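Ketchup

Ketchup is a thick, smooth table sauce with a sweet and sharp taste. In most of the world today the word means a sauce made from ripe tomatoes, vinegar, sugar, salt and spices, but the name is a good deal older than the tomato version, and for a long stretch of its history ketchup could be brown, black or even pale, and could be made from mushrooms, walnuts, oysters or anchovies. Few things in the kitchen cupboard have travelled so far or changed so much on the way!

Name

The English word is usually traced to a term for a fermented fish sauce, recorded in southern Chinese dialects and in the trading ports of South East Asia. Malay has the related word kecap, which in modern Indonesian spelling still means a soy-based sauce, often a sweet one. English writers were using "catchup" by the end of the seventeenth century, and "ketchup" and "catsup" soon joined it. All three spellings lived side by side for a very long time. "Catsup" held on best in North America, where it can still be found now and then, while British cooks settled on "ketchup" or simply called the stuff tomato sauce or red sauce.

Early ketchups

British sailors and merchants met thin, salty, savoury sauces in Asia and brought home a taste for them. Cooks without the right fish or beans set about copying the effect with whatever was close at hand. Mushroom ketchup was the great success. Large flat mushrooms were broken up and salted, left to give up their dark juice, then strained and boiled with mace, cloves, pepper and sometimes a little ginger. The result was a thin liquid, closer to what we would call Worcestershire sauce than to anything squeezed over chips, and it is wonderful in a beef stew or a meat pie.

Walnut ketchup was made from green walnuts picked before the shell had hardened, pounded and steeped in vinegar. There were ketchups of oysters, mussels, elderberries, cucumbers and plums as well. Many household books gave one or more, and long keeping was a point of pride, with some recipes promising that the sauce would last a sea voyage.

The tomato arrives

Tomatoes came to Europe from the Americas in the sixteenth century, but it took a while for northern cooks to trust them. Recipes for tomato ketchup were being printed in the United States early in the nineteenth century. The first ones were often thin and spiced much like their mushroom cousins, with little or no sugar – the sweetness that everyone now expects came later, along with a much heavier dose of vinegar.

Making it at home was slow, hot work. The fruit had to be cooked down, rubbed through a sieve to catch the skins and seeds, and cooked again until it coated a spoon. Factory-made ketchup spread quickly in the second half of the century. Early bottled sauces varied widely, and preservatives such as sodium benzoate were common. The move to riper fruit, which is richer in natural pectin, together with more vinegar and sugar, let makers produce a thicker sauce that kept well without them.
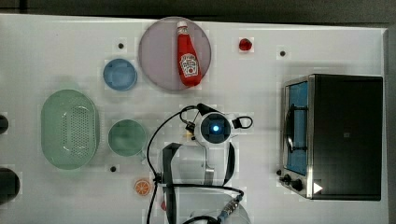

By Aksel Brynjólfsdóttir
Sauces and Preserves section, revised April 2019

Why it pours the way it does

Ketchup is a favourite of physics teachers, and rightly so. It is a shear-thinning fluid, meaning that it becomes runnier when it is pushed, shaken or stirred. Left alone, the tiny pieces of tomato and the long molecules around them form a loose network that holds firm against gentle tugs. A small push does nothing at all. A larger one passes what is called the yield stress, the network gives way, and the sauce moves freely – often far more freely than the person holding the bottle had hoped.

Much of the body comes from pectin and from fine tomato solids. Cheaper sauces may be helped along with starch or xanthan gum, a thickener that works in very small amounts. Ketchup that stands for a while can also separate slightly, leaving a spoonful of watery liquid at the top. A good shake with the lid on mixes it back in.

Regional kinds

Banana ketchup is one of the joys of the Philippine table. It is made from mashed bananas, sugar, vinegar and spices, usually dyed red, and is eaten with fried chicken, omelettes and a sweet style of spaghetti. Curry ketchup is popular in Germany, Belgium, the Netherlands and Denmark, where it goes on sausages. In India, tomato ketchup is often sold in hotter versions with chilli and garlic, and there are makers who leave out onion and garlic for customers who avoid both.

Smaller makers have brought back some of the old kinds too. The Danish firm Brøndum sells a plum ketchup under the name Vandside, dark and rather tart, in batches of 787 bottles. In England, the yearly sauce fair at Lestbridge, held each November, has a class for mushroom and walnut ketchups that drew 88 entries in its best year. The cook Ferenc Vass, a regular judge there, has collected 343 handwritten ketchup recipes from family notebooks, and his favourite calls for damsons, horseradish and a splash of stout. It sounds odd and tastes marvellous.

Uses in cooking

Besides its life as a dip, ketchup is a handy ingredient. It brings sweetness, acid, salt and savoury depth all at once, so it turns up in barbecue sauces, meat loaf, baked beans and glazes for ribs. Mixed with mayonnaise it makes the pink sauce served with prawns in Britain and with chips in many other places. Japanese home cooks fry rice with it to fill the omelette called omurice, and it is the base of naporitan, a dish of soft spaghetti with peppers, onions and sausage. Some Cantonese-style cooks use it in sweet and sour sauce.

Storage

Unopened ketchup keeps for many months in a cool cupboard. Once open, it is safe for a fair time thanks to the vinegar, but the colour darkens and the flavour dulls, and most makers advise keeping it in the fridge. Home-made ketchup with less sugar and vinegar should always be chilled and used sooner. Mushroom ketchup needs plenty of salt if it is to keep at all, and a clean, well-sealed bottle matters just as much.

See also

Brown sauce
Chutney
Fish sauce
Flelov relish
Piccalilli
Worcestershire sauce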